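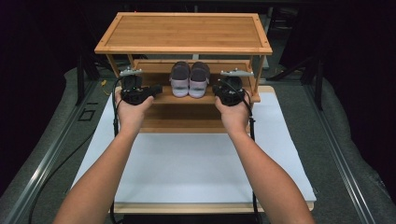
Small shoes on a bamboo rack.

Murkero, then. Back, unpacked, still full. Was asked to do a proper write-up of the food for the May newsletter and I've left it till the last evening as usual, so this is from the notebook, more or less in the order I scribbled it.

First thing. Nobody eats early there. We got off the ferry starving and walked the whole harbour front looking for lunch and everything was shut except a kiosk doing coffee and a sort of cheese bun, salty, very flaky, gone in three bites. Had another. Then found out from the woman in the kiosk that the kitchens open when the boats are in, and the boats were late. So if you go, eat on the ferry or bring a sandwich. The ferry soup is fine.

Dinner that night at Stelmakh, up the steps behind the fish market. Vira Hordiienko runs the kitchen and came out to tell us what there was, no menu to speak of, just what she'd bought. Smoked mackerel with dill and raw onion. Dumplings with sour cherry that came before the meat, which threw a few people. Then pork knuckle, slow cooked with caraway, skin like glass. Bread black and a bit sweet. I asked about the bread and she said it was her aunts recipe and changed the subject.

Beetroot on everything, by the way. Cold soup, hot soup, grated with horseradish next to the fish. If you don't like beetroot you will have a thin week. I didn't much like it before and I'm now buying it on purpose.
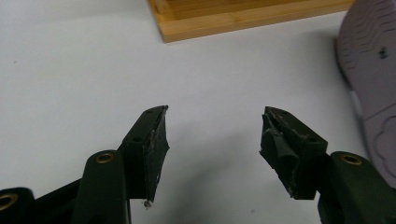

White tabletop, gripper open.

Market morning was the best bit for me. Starts at 6 and it's mostly over by the time a normal person has had a shower. Go early, go hungry. Pickles straight out of the barrel, they hand you one on a fork and wait to see your face. Garlic stems, green tomatoes, a whole pickled watermelon slice which I can only describe as confusing. Honey sold by the village it came from. Buckwheat honey is the dark one, smells a bit like a stable, tastes wonderful on the black bread.

Cheese: ask for the soft one in cloth. Don't ask for it late because there isn't any. It doesn't travel well either — mine leaked through two bags and into a guidebook.

Fish stalls are at the far end and you buy by pointing. Small fried fish in a paper cone, eaten whole, heads and all. Some of our group did the heads. Some of us hid the heads under a napkin.

Eating out is cheap if you go where the dockers go, a row of canteens behind the Driltine warehouse. Trays, queue, point at what you want. Stuffed cabbage, potato pancakes with mushroom sauce, a glass of something pink made from stewed fruit. Pay at the end. They don't take cards, or they didn't from me. The sauce is the thing. I went back for it and had it on its own with bread, and the lady serving gave me a look and then gave me more.

Drinks. The local spirit is made with horseradish and it arrives whether you order it or not. Sip it with something fatty. Toasts go on for some time and you're expected to do one, so have a line ready. Mine was to the mackerel. Went down well I think. Beer is light and nothing special, the kvass is much better, sour and bready and just right after a hot walk up those steps. 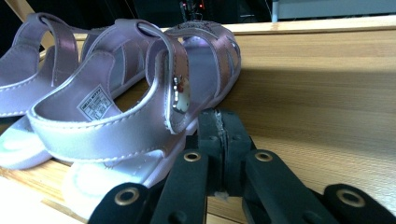 Can vegetarians manage in Murkero?

Mostly, as long as you say so when you sit down and check the soups, which are often made on a meat stock even when there's no meat in the bowl. The dumplings with potato or cherry are safe, and the canteens always have the pancakes and some kind of bean dish.

Bit more on manners as people have been writing in. Shoulder of the loaf goes to the guest, so take it. Leaving a little on the plate means you've finished, an empty plate means more is coming, which I learned the hard way over the pork. Tipping is small change on the table. And say something about the food to whoever cooked it, even if you only have the one word. The word for tasty got me further than the phrasebook did.

Things I'd skip: the big restaurant on the square with the photos outside. Same dishes, twice the price, dumplings tired. Also the set "fishermans breakfast" at the hotel, it was toast and one sardine.

Things I'd go back for — the mackerel, the mushroom sauce, the cheese bun, the plum cake they do at the tea room by the lighthouse. The cake has poppy seeds in the bottom layer and you need to ask for the cream, it doesn't come with it. 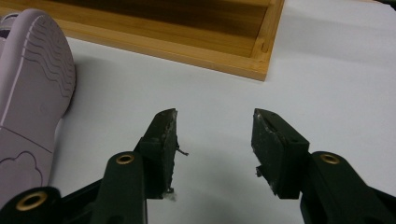

Grovdale Supper & Travel Club — Trips Section

Next trip, quickly. We're going back in the autumn for the mushroom season, 23 places, deposit £199 and the balance when the ferry is booked. Vira has said she'll do a dumpling morning for us at Stelmakh, flour everywhere, bring an apron. It'll be split into 2 groups as the kitchen is tiny. Tell us about allergies when you book please and not on the boat.

Tasting evening before that at the hall, 7.30pm start. I'm attempting the cold beetroot soup and the pancakes. If anyone has a decent source of buckwheat honey or proper black bread this side of the water, do let me know, the stuff I tried from the supermarket was just brown. Bring a plate and a glass and something pickled if you've got it. Recipe for the mushroom sauce to follow once I've got it to stop splitting.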